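Hodton Residents' Forum
Community Buildings and Services > Lost Property
Thread: Retention period for unclaimed articles at the Hodton Library and Halls

Hodton_Halls_Office
Members are informed that the procedure for lost property at the Library, the Lower Hall and the Karix Room is under review. The present procedure has been in force for six years and provides for the following.

Articles handed in are entered in the register on the day of receipt. Ordinary articles are kept for 4 weeks. Articles with a value above £100 are passed to the district office at Cerkanard and kept there for three months. Perishable goods are disposed of the same evening. Unclaimed ordinary articles are then offered to the Semeniuk Road charity shop.

The Office proposes to reduce the period for clothing, umbrellas and soft goods from 4 weeks to two. Storage is limited to one cupboard and the shelf beneath the stairs. Comments are invited in this thread until the end of August and will be placed before the Halls Board at its next meeting.

Millrace
I wish to register an objection. Two weeks is too short for any household that uses the Library once a month. A fortnight's holiday would be enough to forfeit a child's coat. I would ask the Office to state how many articles were claimed in the third and fourth weeks over the past year, as the proposal can't properly be judged without that information.

Hodton_Halls_Office
In reply to Millrace: the register records the date of receipt and the date of collection, but the two columns have not been kept consistently. A reliable answer for the whole year cannot be given. The entries for the spring quarter are complete and show that most collections took place within the first ten days.

Ledbury_Steps
I support the proposal. As a regular hirer of the Lower Hall I have had occasion to look in the cupboard, and it is not in a satisfactory condition. Single gloves should not be retained at all. The Board may also wish to consider whether water bottles ought to be kept on grounds of hygiene.

Quarterday
With respect to the previous contributor, a single glove is of value to the person holding the other one.

My own concern is with children's belongings. The two-week period would treat a soft toy in the same manner as an umbrella, and I do not consider the two equivalent. An umbrella can be replaced for a few pounds. 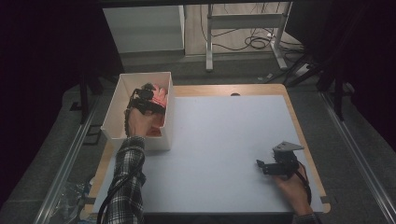 Soft pink article in the open white box.

I would draw the Board's attention to the manner in which such articles are entered in the register. The usual wording is "toy, soft" or "cloth, pink", and a parent who telephones can't establish from this whether the article is theirs. They are obliged to attend in person during opening hours, and for those in employment that may well take more than two weeks to arrange. A line of proper description at the time of receipt would resolve most of these cases over the telephone.

Millrace
I am in agreement with Quarterday on the register. My enquiry in the spring concerned a grey school jumper. I was told that there were several and that I should come and look. None of them was ours, and the journey was wasted.

Ledbury_Steps
The desk is staffed by one person after 4 p.m. It is not reasonable to expect a written description of each article while there is a queue for returned books. I would also observe that name labels are inexpensive and that the responsibility rests in the first place with the owner.

Quarterday
I do not suggest an essay. Colour, pattern and any distinctive mark would be sufficient.

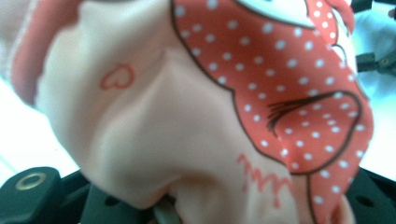
Close view: pale salmon-pink fabric, small heart outline in thin red line, red polka-dot area to the right.

"Pink, red polka dots, small red heart outline" is eight words at most and could be written in less time than it takes to find the register. Any parent would recognise an article of their own from such an entry.

Hodton_Halls_Office
The Office is grateful for these comments. It is accepted that the wording of register entries has been too brief. A revised form with separate spaces for colour, pattern and distinguishing marks could be introduced without waiting for the Board, as it is an administrative matter. Members should note that the stock of existing forms will be used up first.

Northgate_Allotments
May I ask whether the review extends to articles left outside the building? A pair of secateurs and a flask were left on the wall by the bicycle stands in the spring and were refused at the desk on the ground that they had not been found indoors. I took them home and still have them.

Hodton_Halls_Office
Articles found within the boundary railings should be accepted. The bicycle stands are within the railings. The secateurs may be handed in, subject to the blades being covered. The flask should be emptied beforehand.

Ledbury_Steps
I remain of the view that two weeks is adequate for umbrellas and adult clothing, and I would not wish the Board to retreat from the whole proposal on account of one category. The stair shelf was full again last month and hirers' chairs were being stacked in the corridor as a result, contrary to the fire notice.

Millrace
A compromise may be available. Children's clothing and toys could remain at 4 weeks and everything else could be reduced to two. Purses, keys and spectacles should in my opinion be kept for longer than either.

Quarterday
I could support that, provided that the revised form is in use before the shorter period begins. I can't agree with the disposal of single gloves.

Hodton_Halls_Office
The suggestion by Millrace will be put to the Board as an alternative to the original proposal. For completeness, keys are already kept for three months and are held in the office safe and not in the cupboard. Spectacles are at present treated as ordinary articles, and the point is noted.

Written comments should not exceed 600 words. Members without internet access may leave them at the Library desk in an envelope marked "Lost Property Review".

Northgate_Allotments
The secateurs have been handed in. The person at the desk entered them as "tool".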